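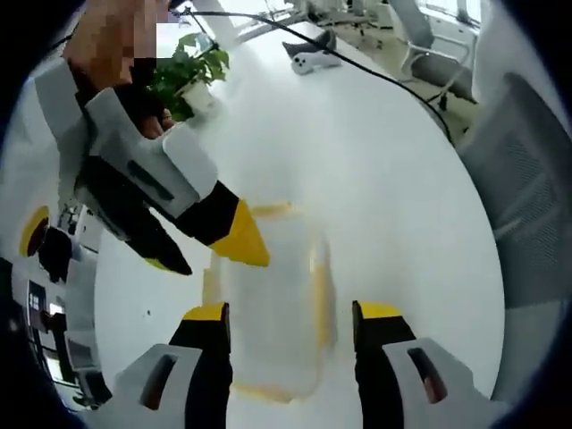
Translucent plastic container upright on the table, between the gripper fingers.

Clivel Cat Diary Set, README

Notes and data on house cats, how they eat, sleep and ask to be let out. Put together by Ustov. Quick version below, longer one when I get to it.

What's in it
2621 diary entries from 33 households. Written by owners, in their own words, spelling left alone. Covers September to the end of winter. Mostly adult cats, a few kittens, one very old tom who takes up more of the file than he should.

Files
entries.csv - one row per entry
cats.csv - one row per cat (age in years, neutered or not, indoor / outdoor / both)
food.csv - what went in the bowl, in grams where people weighed it
notes.txt - leftovers, read this before you email me

Columns in entries.csv
cat_id, month, time_of_day, what_happened, mood
time_of_day is morning, afternoon, evening or night. Some owners put "tea time". Left as is, treat as evening.
mood is the owner's guess at the cat's mood, not a measurement. Please don't plot it as if it were.

Known problems
- Food weights before October are a mess. Two sets of kitchen scales, one reads heavy. Fixed from October on, earlier rows have scale = A or B.
- "Both" in cats.csv means anything from a catio to roaming the whole estate. Should of split it, didn't.
- Blank weight means not weighed. Zero means the bowl went down and nothing was eaten. Not the same thing!
- Households with more than one cat: owners often couldn't tell who ate what. Flag is shared_bowl.
- Entries over 100 words were trimmed in version 1. Full text is back in this one.

Versions
v1 - first go, called Raju, please stop using it
v2 - Adar, added food.csv
v3 - this one. 60 duplicate rows gone, months tidied, kitten ages corected

Using it
Fine for teaching, hobby projects, looking at feeding habits. No good for anything medical. No vet has checked any of it, and "off his food" can mean anything. Owners agreed to sharing as long as addresses stayed out, so don't try to work out who lives where.

If you use it, put "Clivel Cat Diary Set, v3" somewhere in your write-up.

To do
Split "both". Add litter type. Ask the owners about water fountains again, only a few answered.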